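Bomden Community Boards > Home & Yard > Seasonal & Porch

Print this thread | E-mail to a friend

Search this board... Go Advanced

Topic: real pumpkins or fake ones for the porch??

porchlight_deb wrote:
ok I know its June. Hear me out. Plillisel has their fall stuff on clearance from last year and I need to decide before it's gone. I do the whole front steps every year, real pumpkins, and every year they're mush before the second week of November. Squirrels, then rot, then a stain on the concrete I'm still looking at right now. Thinking of switching to fakes for good. Anyone done it? Regrets?

gus_in_back wrote:
No. Real or nothing. A fake pumpkin looks like a fake pumpkin from the street, I don't care what you paid. Half the fun is going out and picking them.

marrow_and_squash wrote:
Did it 2 years ago, zero regrets. Foam ones, Willero brand. Heavy enough to sit still if you put a rock in the bottom. Cut a little flap, rock goes in, tape it shut. Done.

gus_in_back wrote:
so you're out there performing surgery on a fake pumpkin with a rock. and that's easier how

marrow_and_squash wrote:
Once. I did it once. You haul wet pumpkins to the curb every single year.

tillie77 wrote:
Depends on sun. My steps face south and the cheap plastic ones went pink by the end of the season. Not kidding, pink. The Bright ones held up better but they're shiny, like a bowling ball. Would not buy shiny again.

porchlight_deb wrote:
South facing here too. ugh. Did you try a spray on them? Somebody at the garden center said a matte clear coat helps with the shine and the fading both

tillie77 wrote:
Helps the shine. Fading, not so much. Mine still went. Test it on the bottom first, on foam some sprays eat right into it.

hank_o_lantern wrote:
Big thing for me is the ribs. If the ribs are too even it reads fake from a mile off. Want them a bit lumpy. Color matters less than people think imo, real ones come in every orange there is. 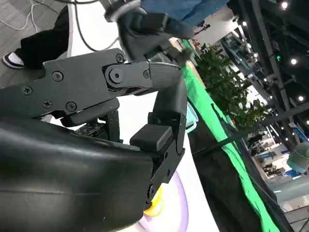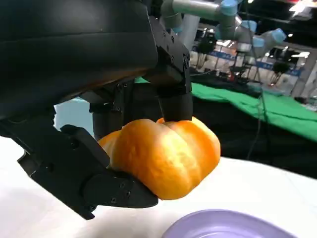

orange and ribbed, the second one. that's the general shape I mean

Anyway what I do is mix. Fake ones up top on the rail where nobody gets near them, real ones down by the door where people are close enough to touch. Real ones go out late, fakes go out early. You get the long season and you still get the smell when you carve.

gus_in_back wrote:
ok the mixing thing I could live with. Maybe.

porchlight_deb wrote:
oh I like that. So fakes from September and then real ones the last stretch? How many fakes would I need, I have 2 sides of the steps plus the rail

hank_o_lantern wrote:
More than you think, but different sizes. Don't buy a matching set. Get the big one first and work down. And turn the stems different ways, stems all pointing the same direction is the giveaway.

curbside_ro wrote:
Going to be the grump here. The real ones compost. Foam does not. In ten years all that stuff is in the landfill and the squirrels would of eaten yours for free.

marrow_and_squash wrote:
Mine aren't going anywhere, that's the whole point of them. They live in a tote in the garage.

curbside_ro wrote:
Until the tote floods or the mice get in. Ask me how I know. Lost a wreath, the fake gourds and a perfectly good scarecrow. Foam is mouse bedding, they love it.

tillie77 wrote:
lid with clips, off the floor on a shelf. Never had a mouse.

lurker_lou wrote:
First post. For people doing real: wipe them down with a little bleach in water when you get them home, let them dry all the way, keep them off bare concrete. Piece of cardboard or a bit of straw under each one. Mine went a lot longer after I started doing that. Don't carve till the last minute obviously. Also pick them up from underneath, the stem snaps off and then the rot gets in at the top.

porchlight_deb wrote:
Cardboard! never thought of that. Would've saved my steps. Anything that takes the old stain out btw

lurker_lou wrote:
Oxygen bleach paste, leave it sit, stiff brush. Took me a couple tries. Don't use the chlorine kind near the flower bed.

gus_in_back wrote:
Or put a mat over it. 18 bucks.

porchlight_deb wrote:
lol. ok went back today June 22, 2019 and they still had a shelf full. Got a big foam one and some mediums, none of them match. Skipped the shiny ones. The checkout lady thought I was nuts. Will post the steps in the fall, Gus you can be mean about it then

gus_in_back wrote:
looking foward to it

curbside_ro wrote:
get the clips for the tote.

Print this thread | E-mail to a friend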